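Visit report: Bolline linen plant, cloth handling cell

We went to Bolline in May to look at the sorting cell Hellwig put in for them last year. Our own plant is considering the same setup, and the sales material left out the two months it spent switched off. Bolline agreed to talk about that, so most of the visit was spent on it.

The plant takes in table linen and workwear, washes it and sends it back folded. The cell sits between the dryers and the folding line. One arm picks single pieces from a bin and hands them to a pair of clamps. It is rated at 459 pieces an hour and had been running close to that when the trouble began.

The fault was a false grip signal. The fingers close, a sensor reads the gap between them, and if the gap is right the controller decides it has cloth. With thick cotton this worked. With thin cloth the two readings, full and empty, were nearly the same. The arm would lift away with nothing, or with a corner that slid out halfway across, and the controller carried on as if the piece were there.

At first that only meant cloth on the floor. Then a long piece slipped and went into the clamp drive. The belt stalled, the motor did not trip, and an operator opened the side gate to pull the cloth free. The gate switch should have cut power to the arm and the clamps. It cut the arm only. The clamps closed while her hand was inside, and she came away with a bruised wrist. Bolline shut the cell down the same afternoon. 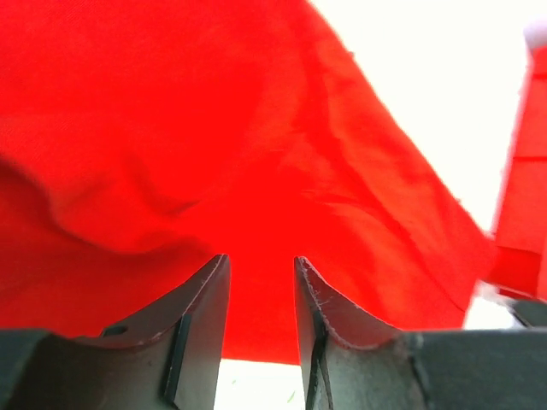
Cadex, the firm that did the safety wiring, found that the clamp drive had been moved to a separate supply during commissioning and never tied back into the gate circuit. The drawings showed it the old way. The acceptance test covered the gate with the arm moving but not with the clamps moving — a gap the plant says it should have caught too.

The repair took 54 days, with 20 of those spent waiting for a relay. The clamps now stop with the arm. The grip check has changed as well: a small Uleck camera looks at the cloth after the lift, and the arm goes back to the bin if it finds nothing.

Output is down to 83 percent of the old figure. The shift lead told us they can live with that. Thin cloth is still the slowest, and finger pads wear faster than Hellwig said they would. They keep a spare set by the cell.

We have asked Hellwig for the wiring drawings as built and for a gate test with each drive moving in turn. No order should go in before we have both.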